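ミルデール共同キッチン 備品再生の取り組み 中間報告(8月分)

ミルデール共同キッチンの備品整理について、助成をいただいてからの進み具合をご報告します。先に結果を書いてしまうと、予想していたよりずっと面白い月になりました!

前回の報告では、棚の奥にしまい込まれた容器類が手つかずだとお伝えしました。今月はそこに正面から取り組み、ボトルやポット、保存容器を全部棚から下ろして、使い続けるもの、手入れしてから戻すもの、引退させるものに分けました。手入れに回ったのは19点です。このうち18点はもう棚に戻り、残りは蓋のパッキンの入荷待ちです。

作業の中心は、ドヴロウ棟の流し台脇に設けた作業台でした。午後2時から夕方までをこの作業にあてたところ、料理教室の片付けと重ならず、水回りを気兼ねなく使えました。柔らかい布とぬるま湯から始め、落ちない汚れにだけ重曹を使います。金属部分は水滴を残すと曇るので、最後に乾いた布でもう一度拭きます。この乾拭きが一番楽しい、という人が多くて、布の取り合いになった日もありました(布は追加で購入済みです。領収書は別添のとおり)。

分類の基準も今月ようやく固まりました。ひび、欠け、蓋の緩みがあれば引退。色あせや細かい擦り傷だけなら現役。迷ったものは専用の箱に入れ、翌週に別の人が見ます。最初は「古びて見えるかどうか」で分けようとしていたのですが、それでは愛着のある品ほど外れてしまうので改めました。

見た目の判断で一番話が弾んだのは、アイボリー色の背の高いボトルです。上部の銀色の金属はぴかぴかに光っているのに、胴の中ほどから下には細かい擦り傷や黒っぽい点が散っています。ふくらみのある形がなんとも良く、現役に一票という声が続きました。
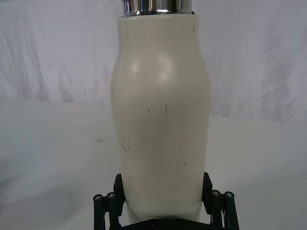
擦り傷くらいなら気にせず使いたい、むしろ新品ばかりの棚より手が伸びる、とシソディアさんからは返事をもらいました。ただ、傷のあるものと無傷のものを同じ段に並べると、どうしてもきれいなほうから借りられていくので、置き方は考えてほしいとのことです。もっともな指摘で、さっそく棚の段を用途別に組み替えました。飲み物用、粉もの用、油と調味料用の3段です。

費用は予算内に収まっています。支出は布、重曹、替えのパッキン、棚用のラベルで、ラベルはギディエ倉庫に余っていた台紙を使えたため、その分をパッキンに回しました。

来月は引き出しの中の小物に進みます。計量スプーンがどの引き出しからも出てくるという報告がすでに上がっていて、今から楽しみです。棚のラベルは貼り終えてから一覧にし、次の報告に添付します。パッキンが届きしだい、残る1点も棚に戻します。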